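Stikolley Community Help
Home and Household > Fabrics and Laundry

Beige knitted throw has two different textures now - is it damaged or is it meant to be like that?

Posted by fudthorpe_jen in November
Viewed 3,667 times

I bought a beige throw second-hand in Fudthorpe for the back bedroom. The label has been cut out so I have no washing instructions and no idea what it is made of. I have washed it once, at 30, with a small amount of Fludex liquid, and dried it flat over the bath.

When I came to fold it I noticed that one part has a bumpy, dimpled surface like a waffle, and next to that there is a part with thin ribs running straight down. I can't say whether it was like this before I washed it, as I didn't look closely when I bought it. The ribs look slightly wavy in places.

I would like to know whether I have stretched it, and whether it is safe to wash again. I would also like to know how to fold it, because it goes on a shelf and at the moment it slides off. It is a large one, I measured it at 200 cm on the long side.

Three replies

Somkiat Noiphan
Member, 10 helpful replies

I repair knitwear, mostly jumpers but also blankets, and I don't think you have damaged it. A wash can make a knit longer, or tighter, or felted. It doesn't turn a dimpled stitch into a ribbed one. Those are made differently on the machine, so if both are there now, both were there when you bought it.

There are two common ways this happens. One is that the throw has panels or a border in a second stitch. The other is that the front and back are different and you are looking at a fold, with a bit of the reverse showing. Open it out on a bed and follow the change with your finger. If it runs on in a line, it is a panel. If it disappears when you smooth the cloth, it was a fold.

Rib does go wavy when it has been pulled, and yours could have been pulled a little by hanging over the bath. Wet knits are heavy. It normally settles if you dampen it, pat it into shape on a towel and leave it alone.

I have a beige cloth of my own with the same two textures side by side. The dots go along in slanting rows and the ribs are very fine, and the change between them is soft, so it is easy to miss from across a room. 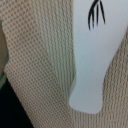 How I would wash and fold it

Cool wash, wool or hand wash setting, in a net bag if you have one big enough. Short spin. No softener, as it makes some knits go limp. Dry it flat on an airer with a towel underneath, and turn it once.

For the shelf, fold it in half lengthways, then in half again, then roll it from one end. Put the loose end underneath. A rolled throw stays put better than a folded one - mine have been on a narrow shelf for 2 years.

virkfan
Member

Could be a Virk one? My sister had one of theirs and it had a ribbed bit. I'd just put it in at 40, mine all go in at 40 and they come out fine.

millbrook
Member

I would not go to 40 without knowing what it is made of. If there is any wool in it, it will shrink and you can't undo that. Stay at 30 or below.

To add to what Somkiat wrote, check the place where the two stitches meet before each wash. If there is a seam there, it may be where the first loose thread turns up. Catch it with a few stitches in a matching cotton and it will last. Also keep it away from anything with a zip or velcro, as raised stitches snag very easily.

fudthorpe_jen
Original poster

Thanks all. I opened it out on the bed and it is a panel, the line goes all the way down to the hem. There is a seam on the back. I have damped the wavy part and left it on a towel overnight and it looks flatter this morning. Rolled up it does stay on the shelf.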